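Hurnik opens drying service for flooded homes in Fludeseck

The restoration company Hurnik has opened a new branch in Fludeseck, where it will offer drying, cleaning and odor removal after water damage in private homes and small shops. The branch started taking calls in June and covers the town itself and the villages along the river Tôn.

Until now, people in this area had to wait for a crew from Vurisell, which is 50 kilometers away. After heavy rain this could mean a wait until the next morning, and in that time the water goes deeper into the walls and under the floor. With the new branch, the company promises that a crew will arrive within four hours of the call, also at night.

The branch has 10 employees and two vans. It keeps pumps, fans and dehumidifiers in its own storage building near the old dairy, so that the crews do not need to bring them from Vurisell for every job. Larger machines, for example those for drying under a concrete floor, will still be shared between the two locations.

Hurnik says that most of its work in the region does not come from the river. Broken washing machine hoses, old pipes and blocked roof drains are the usual reasons for a call. The river Tôn went over its banks twice in the last years, but both times the water stayed mainly on the fields and in a few basements of the lower streets.

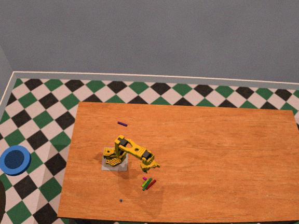

Computer rendering of a room with a tiled floor and a wooden table top.

The price of a first visit is 300 crowns. For this the customer receives a moisture measurement in every affected room and a written report, which can be sent to the insurance company. If the customer then orders the drying from Hurnik, the price of the visit is taken off the final bill. A complete drying of one average room costs from 4,000 crowns, depending on the material of the floor and on how long the machines must run. Electricity is not included – the customer pays it with the normal household bill.

The company asks residents to be careful with one point. Many people close the windows, turn up the heating and believe that the room is dry when the surface feels dry. Under tiles and behind baseboards the moisture can remain for weeks, and mold often begins there before any spot or smell is noticed. A measurement with a proper instrument is the only way to be sure, according to the company. It also advises against painting over a stain before the wall has been measured.

For cases with mold, the crew will first close off the room with plastic sheets and then remove the damaged material. Hurnik does not use bleach on plaster and wood. Wallpaper, carpet and insulation that have been wet for a longer time are normally taken away and not cleaned. Furniture can be stored at the branch during the work, but the space is limited and must be reserved in advance.

Owners of rented apartments can sign a yearly contract, which includes one inspection of the basement and the bathrooms each fall. Tenants who discover damage should inform the owner before they order any work, except for the pumping of water, which can be ordered by anyone who lives in the building.

The office in Fludeseck is open from 8 a.m. to 5 p.m. on working days. Outside these hours the calls are answered in Vurisell and passed to the crew on duty. Parking is possible in the yard behind the building – the entrance is from the side of the dairy.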